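## About Skemel

Skemel is a small company which writes and films daily series for television. 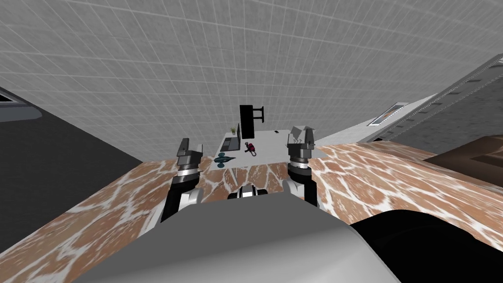
We began in January with 12 short episodes of "Undeck", a family comedy. Our stories happen at home, and we like rooms with character: a countertop patterned like a giraffe can say much about its owner.

Our second series, "Godus", now has 72 episodes.

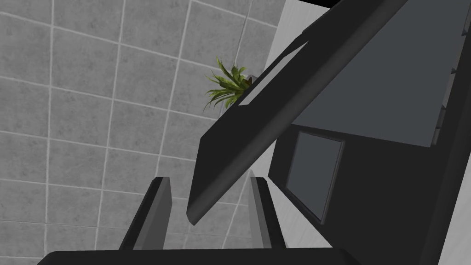

**Aerts**
*Founder and head writer*

I read each script aloud before we film it. We are eight people, and we also 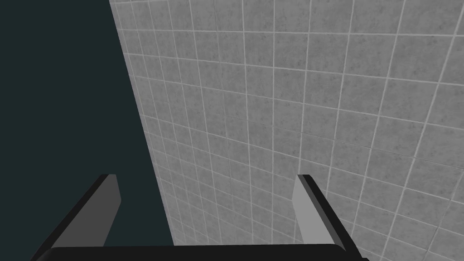 help new actors to prepare for their first casting.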